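February, late evening

Spent the day on the Gounder tower, the Dell that came over from the Wistitton office with a complaint of random restarts under load. Shobha Menon logged it as a suspected power supply fault. I am less sure. The restart interval she recorded was 40 minutes on the first run and 25 on the second, and a failing supply does not usually keep to a schedule that tidy. It looks thermal or memory to me, so I opened it up before ordering anything.

Laid the case on its side and took the cover off. These chassis are pleasant to work in. Everything you are meant to touch is blue: drive caddy, slot clips, the latch on the supply. I have serviced enough white-box machines with sheet metal edges that draw blood to appreciate it.

Processor first. Cleaned the old compound off with isopropyl and lint-free wipes. It had gone to chalk at the edges, and the last logged core temperature before shutdown was 82 degrees Celsius, high for the work this machine does. Retention lever tension felt normal. Pads and lands inspected under the loupe, no discoloration. Left the cooler off for the time being, as access to the memory is better without it.

Kumaresan Kartha called midway through to ask whether the drive could be pulled and sent to Gretulmont tonight. Told him no. The drive stays in its caddy until I have an image of it, and I do not take images from a machine with an open fault. He accepted this with less argument than last time.

Memory next. The slots run in a row on the board, close together, and dust packs down between the latches where a brush does not reach. Short bursts of air, held upright, then a dry swab along the contacts.
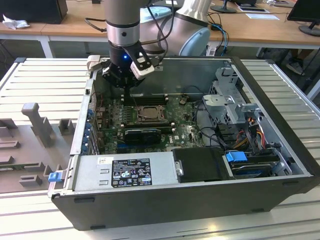

2 min read

Graphics card left seated in its slot. I considered removing it to rule out a load problem on that side, but changing two things at once makes the test worthless. The power wiring by the drive cage wants re-dressing before the cover goes back on. It bunches up where it leaves the cage, and I would like more clearance for airflow.

Remaining: fresh compound, cooler on, modules tested singly in the first slot, then in pairs. If it passes all of that and still restarts, Shobha gets her power supply and I will say so in the log.

Ordered paste from Ziltum at 9:15 p.m. The tube in the drawer had separated. Must write the opening date on the next one.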